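# A morning at the Lirkance open house

I got to the Lirkance building a little before nine, early enough to grab a coffee and a spot at the front of the first tour. Every August they open the robot hall to anyone who signs up, and I'd been wanting to see the Diltus cell since I read about it last winter. It did not disappoint!

The cell itself is smaller than I expected. One arm, a two-finger gripper, a table, and a wrist camera looking straight down between the fingers. Next to it is the simulator desk, and that's where Bo-ram Seol spends most of her day. She builds a copy of the cell in software and tries every change there before she lets it near the real arm. New fingers, a new camera mount, a different table height: all of it goes through the simulator first. The library has 670 objects in it now, from spoons to padlocks, and she let us pick a few to load (the kids in our group went straight for the weird ones).
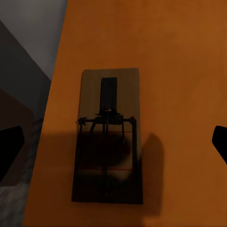
Setting up the wrist view took up most of our stop, and I loved it. Bo-ram starts every finger change by checking what the camera can see with the gripper open, before anything gets picked up. With the mousetrap loaded, she had both black fingertips showing at the sides, well clear of the wood, and the trap sitting a bit left of center. Then she pointed at the big soft shadow over the lower half, where the base goes nearly black and the wire bail gets hard to pick out. She keeps a set of 24 lighting setups and runs through them all, dim ones included, and writes down which ones give the grasp software trouble. I could have stood there for an hour.

Over at the real cell, Eun-seong Maeng had the covers off for the monthly service. The fingers come off with a hex key, the slides get wiped down and greased, and the new finger pads go on. He changes the pads after 48 hours of running. He used to wait until they looked worn, but by then the gripper was already dropping small parts, and he got tired of crawling under the table after them.

The part I'd never thought about is what happens after the screws are tight. New fingers never sit exactly where the old ones did, so he closes the gripper on a steel gauge block, reads the offset, and types it into the Lalik controller. Then he calls the number across to Bo-ram, and she puts the same offset into her copy. If they skip that step the two cells drift apart, and her tests stop being worth much. The whole swap takes 12 minutes when the cable behaves. It didn't for us. The connector at the wrist had a bent pin, and we got to watch him straighten it with tweezers under a magnifier while he answered questions over his shoulder.

Somebody asked if he would rather have a newer arm. He said he'd rather have a better connector.

If you go next year, take the early tour, wear flat shoes, and ask to see the drawer of worn-out finger pads. Parking is behind the Na building, and the side door is closer than the main one.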